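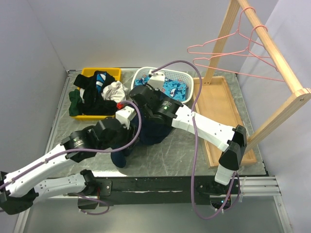 OPINION / FIXTURES & FITTINGS

Sealed Fixtures and the Missing Page of the Spec Sheet

Tue 16 July

The pendant over my kitchen counter failed in April. It was a Bumuleo, the mid-size one with the opal disk, and it had been up for three years. The failure was ordinary: a few weeks of flicker at startup, then a delay of several seconds before the light came on, then nothing. Voltage at the ceiling box was normal. The wall switch was normal. The driver, a sealed block the size of a matchbox glued into the canopy, had no output.

On a fixture with a screw base this is a two-minute job. On this one it meant taking down the whole pendant, and the store in Grirnport where I bought it no longer carried the part, because there had never been a part. The sales desk offered me a discount on the current version, which has a different canopy diameter and would have left a ring of unpainted ceiling.

I have installed a fair amount of lighting, in my own house and in other people's, and I don't object to integrated LEDs as such. A designer who does not have to leave room for a bulb can make a shade very thin, put the light where it is needed, and control glare in a way that a bare lamp in a socket will not allow. Heat can be carried into the body of the fixture by a proper aluminum plate. There are good integrated fixtures. My complaint is that the buyer is seldom told which kind of integrated fixture is in the box, and that the differences are large.

There are, broadly, four arrangements. In the first, the fixture takes a standard bulb. In the second, it has a fixed LED board but the board and driver are on connectors and the maker sells both. In the third, the driver can be changed but the board cannot, usually because the diffuser is bonded over it. In the fourth, everything is glued or riveted and the fixture is discarded when any one thing fails. All except the first are sold under the same two words: "integrated LED." A shopper comparing a type two sconce with a type four sconce sees the same phrase, the same wattage and, very often, the same claimed lifetime.

The lifetime figure deserves attention. It normally describes the LEDs, and it describes how long they take to dim to some fraction of their first-day output. It says little about the driver. Drivers contain electrolytic capacitors, and these age faster as they get hotter. A canopy that sits tight against insulated drywall, with no vents, is a warm place for a capacitor. In my experience the light source in a dead fixture is usually fine and the driver is usually what has gone. A long number printed for the part that rarely fails is accurate and not very useful.

Dimming is the second gap. "Dimmable" on a carton means that the driver will accept some kind of dimmer signal. It does not say whether the dimmer should be leading edge or trailing edge, what minimum load the dimmer needs to see, or how low the light will go before it drops out or shimmers. The Bumuleo was marked dimmable. On the leading-edge dimmer already in my wall it went down to perhaps a third of full output and then buzzed. On a trailing-edge unit it went lower and was quiet. A line of text in the listing would have settled that before I opened the wall box twice.

Compare what is published for an ordinary bulb. The carton gives lumens, watts, color temperature, base type and, on the better brands, a color rendering figure. If the bulb turns out to be too cool for the room, the cost of the mistake is small and the bulb goes in the garage. A fixture with a fixed board carries all of the same variables, at many times the price, and the mistake is wired to the ceiling. The more permanent product should come with the fuller data. At present it tends to come with less, and the space goes to adjectives about the finish.

I went through the wall and ceiling section of the Gosten catalog with this in mind. It lists 552 fixtures, a good share of them integrated. Finish is given for every one. Shade material is given for every one. Canopy diameter is given for most, and Gosten deserves credit for that, as plenty of sellers leave it out. Driver type is given for very few, and I found 20 entries that named a replacement driver by part number. All 20 were from one maker, Fahy, whose fixtures are not expensive and do not look like shop equipment. The part numbers are also printed on a label inside the canopy, where an electrician will find them after the carton is long gone.

Fahy's approach is not complicated. The driver sits in a clip. The leads end in a push connector. The board is held down by four screws under a twist-off diffuser. I took one of their flush mounts apart on the bench and had it back together before the coffee was finished. The added cost of a connector and a clip is small next to the cost of the glass.

The usual answer from the trade is that buyers don't ask. I accept that they don't. A person choosing a light for a hallway is thinking about the hallway, and should be. Few people ask for the torque rating of a deck screw either, but the information is on the box because somebody further along needs it. The same goes for the installer, the next owner of the house, and the person who owns it now and is standing on a ladder with a dead pendant in one hand.

A second answer is that people change their decor before the fixture wears out. Some do, in living rooms and dining rooms. Hallways, stairwells, laundry rooms and porches are another matter. Fixtures there stay up until they fail. They are also bought in sets, and this makes the problem worse. When one of four matching stairwell sconces dies and the line has been dropped, the practical repair is four new sconces. A sealed fixture that costs a little less than a serviceable one becomes the dearer choice on the first failure.

My request is modest. Next to the finish and the shade material, a listing for any integrated fixture should state whether the driver can be replaced, whether the board can be replaced, and the part number of each if so. It should name the dimmer type that was tested and the lowest stable level. It should say how long parts will be stocked after the line is dropped; 8 years seems to me a fair minimum for something wired into a house. None of this requires a new test. The maker already has it all on the drawing.

Until that is common, there are a few things a buyer can check. Download the installation sheet before ordering and look at the exploded view. If it shows the driver as a separate numbered item, that is a good sign. If there is no exploded view, assume type four. Look for screws at the diffuser — bayonet tabs are fine too — and be wary of a continuous bead of adhesive. Write to the seller and ask for the driver part number. A seller who can answer in a day will probably be able to sell you one later. For anything above a stairwell, where the ladder work is the real expense, I would still choose a socket.

As for the kitchen, I cut the old driver out of the canopy with an oscillating tool, lost some paint, and fitted a generic constant-current unit of the right rating in an enclosed box above the ceiling, with an access panel in the closet next door. Some 2,000 words of manufacturer correspondence preceded this, none of which contained the output current. I got that from a meter and the markings on the board. The pendant works, and it dims properly.

Contact the editors | Copyright, all rights reserved | Back to top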